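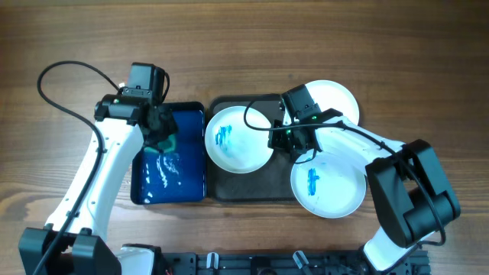
Sponge in the blue tray, plates waiting their turn.

Getting marker off white plates

My niece coloured in half my Flustetti plates one afternoon in June, so I've had plenty of practice at this -- more than I wanted!

1. Fill a shallow tray with 2 cm of warm water and a squirt of dish soap. Mine's dark blue, so don't go by the colour of the water.

2. Press the sponge in flat and let it soak right through, then squeeze it out a bit. You want it damp, no drips.

3. Park the plate on a second tray (saves your good table) and wipe from the rim in. Little circles just push the ink around.

4. Rinse the sponge and go again. Stubborn streaks get a dab of bicarb, left on while you make a cuppa.

Dry with an old tea towel, as the last of the colour can come off on it.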